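Snack Waste in the Shared Workroom
Project report, Flitville
Celina Wysocka, Precious Enriquez and Aksel Bech
Advisor: Liudmyla Onyshchenko

3. What gets left on the tables

Our first plan was to look only at the trash cans. We changed it after the first walk through the building, when we saw that a lot of packaging never reaches a can. It stays on the table where someone ate. We decided to treat tables as their own category and record what was on them before anyone cleaned up.

We sorted items into 2 groups. The first is metal, which for us means drink cans. The second is film wrappers, meaning chip bags and bar wrappers. Drink cans are easy to recycle in our building. Film wrappers go in the regular trash, and people often put them in the wrong place.

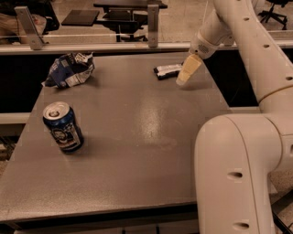
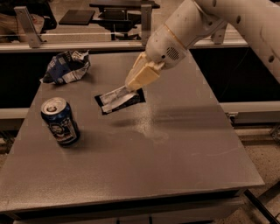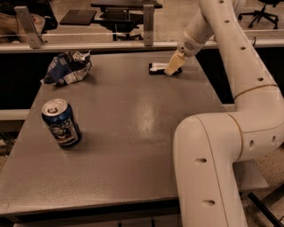 A drink can and a crumpled blue-and-white wrapper on a gray tabletop.

We logged 200 items over the project. Each one got a line in the notebook with the room, the time of day and the group. Crumpled bags gave us the most trouble. They spring back open and take up more space in a can than their weight suggests — so we recorded volume as well as weight for the second half of April.

Weighing was done on a kitchen scale that Troels Bech lent us. It could not read a single wrapper well, so we weighed them in batches of 60 and divided. This is fine for an average but says nothing about one brand against another.

4. Problems

Two notebook pages got wet and had to be copied over. We also did not agree at first on whether a bag with food left in it counts as packaging. We ended up emptying those first.

Related reports
Paper Towel Use in the Flitville Restrooms
Refill Station Survey
Where Do the Lids Go?

Last updated: April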